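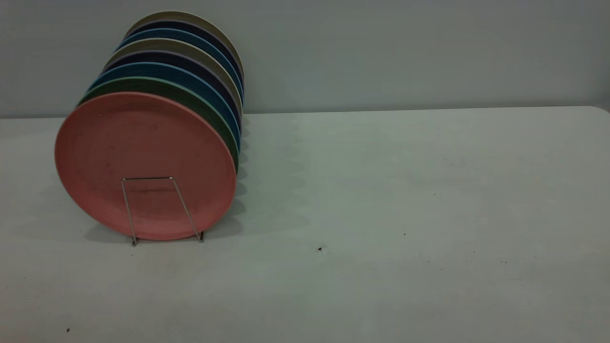
Rádios e antenas: conselhos de bancada para receptores, cabos e fichas

Os conselhos desta página servem para quem tem em casa um receptor de ondas médias ou longas, um rádio portátil de VHF ou uma antena no telhado e gosta de tratar da manutenção sem mandar tudo para a oficina. Desligue sempre a alimentação antes de abrir uma caixa. Se o aparelho tiver válvulas ou condensadores grandes na fonte, deixe esse trabalho para quem tenha prática.

Descarnar cabo coaxial

Marque o corte com fita de papel e rode a lâmina à volta do cabo sem carregar. A malha não deve ficar riscada. Se partirem fios, corte e recomece, porque uma malha meio partida dá ruído que depois custa a localizar. Para a ficha do meu receptor Heltero deixo 14 mm de condutor central à vista e aparo no fim, já com a peça montada.

Meça o cabo duas vezes. Entre a caixa de parede e a bancada preciso de 163 cm, e corto sempre um palmo a mais. A sobra enrola-se numa volta larga atrás do móvel. Não a dobre em ângulo e não a prenda com agrafos metálicos.

Soldar a ficha

Estanhe primeiro o condutor central e só depois o pino. Um ferro de ponta larga aquece depressa e derrete menos o isolante. Segure a ficha num torno pequeno, com um pedaço de borracha de cada lado, e espere que arrefeça sozinha. Soprar deixa a solda baça.

Antes de fechar, faça duas medições com o multímetro:
- do pino central ao outro extremo do cabo: tem de haver continuidade;
- do pino central à malha: não pode haver.

A segunda só vale com o cabo desligado da antena. Alguns dipolos dobrados mostram curto em corrente contínua e estão bons.

Limpar contactos e potenciómetros

Um botão de volume que arranha quase sempre se resolve com limpa-contactos. Aplique um jacto curto pela abertura junto aos terminais e rode o eixo de ponta a ponta umas vinte vezes. Deixe o aparelho aberto uma noite. Nos comutadores de banda uso uma tira de papel humedecida com álcool isopropílico, passada entre as lâminas.

Não use lubrificante de dobradiças. Deixa uma película que agarra pó, e o botão volta a arranhar em poucas semanas.
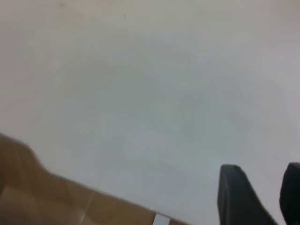 Vedar as ligações no exterior

A água entra pelas fichas e desce pelo cabo. Aperte a ficha à mão, enrole fita autovulcanizante esticada até metade da largura e comece por baixo, a subir, para que as voltas fiquem sobrepostas como telhas. Por cima leva fita isolante preta comum, que aguenta melhor o sol. Antes de entrar em casa, o cabo deve fazer uma barriga para baixo.

Reveja isto em Outubro, com o telhado ainda seco. Quando a malha aparece verde ou preta na ponta, corte para trás até encontrar cobre limpo. Se ao fim de meio metro continuar escura, troque o cabo inteiro.

Encontrar ruído em casa

Leve um rádio portátil a pilhas, sintonizado numa frequência livre, e ande pela casa com o volume a meio. Eu deixo o meu em 413 kHz. Desligue os disjuntores um a um e aponte o que muda. Os culpados habituais são carregadores baratos, lâmpadas LED e a fonte do router.

Um anel de ferrite no cabo do aparelho culpado ajuda muitas vezes. Dê várias voltas ao cabo dentro do anel, o mais perto possível do aparelho. Com uma volta só, nas ondas longas, nota-se pouco. Na fonte Adport que tenho na bancada foram precisos dois anéis, e mesmo assim prefiro desligá-la à noite.

Baterias dos portáteis

Guarde as baterias de lítio a meia carga, fora do rádio, num armário fresco. As de níquel pedem uma carga completa de vez em quando. Limpe os terminais com uma borracha de escola e sacuda as migalhas antes de encaixar. Se uma bateria inchar, não a carregue mais e leve-a ao ponto de recolha.

Escreva a data de compra numa etiqueta colada no fundo. O meu Jovent já vai na terceira bateria, e sem etiquetas acabava por pôr a velha.

Arrumar cabos e peças

Pendure os cabos em ganchos largos, separados por tipo de ficha. Para enrolar, alterne uma volta por cima e outra por baixo, assim o cabo estende-se sem torcer. As placas e tampas desmontadas ficam melhor ao alto, com espaço entre elas, do que empilhadas umas sobre as outras. 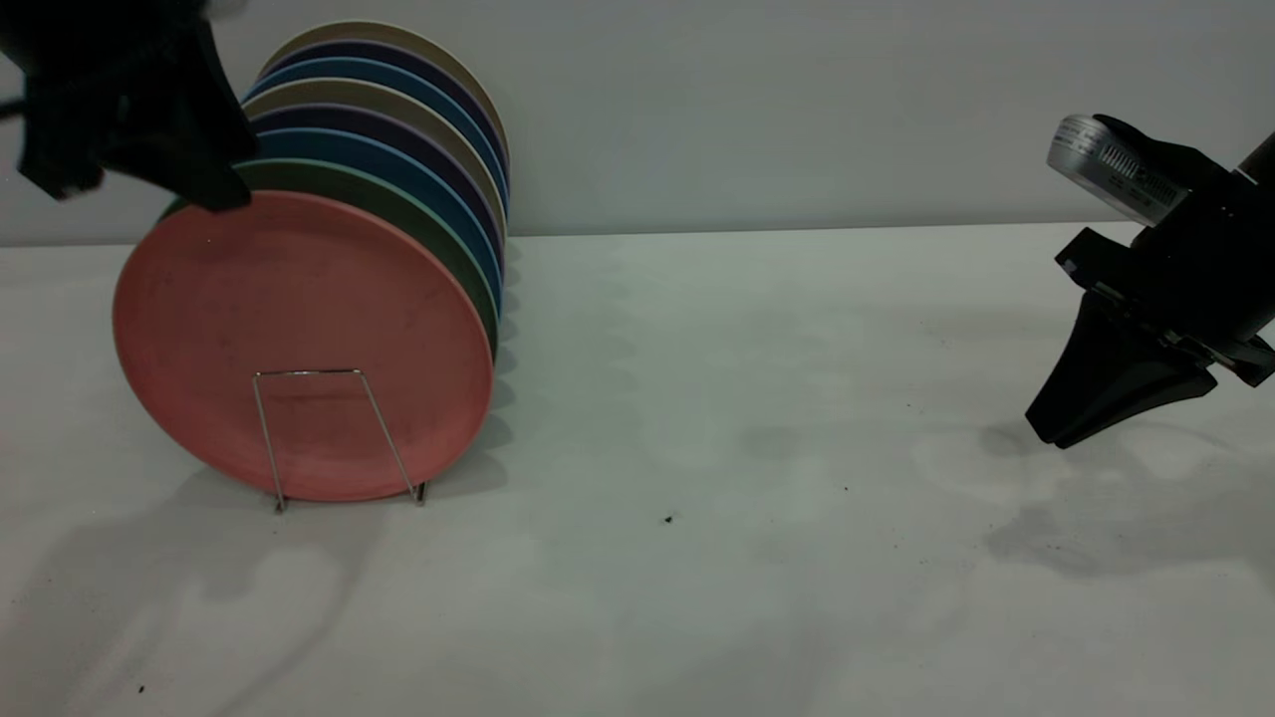
Pratos ao alto num suporte de arame prateado.

Parafusos e anilhas vão para caixas com tampa, uma por aparelho, com o nome escrito por fora. O Rigoberto Quintero escreveu a sugerir que se fotografe cada etapa da desmontagem, e faço o mesmo desde então. Os esquemas em papel guardo-os numa capa de argolas, por ordem de marca.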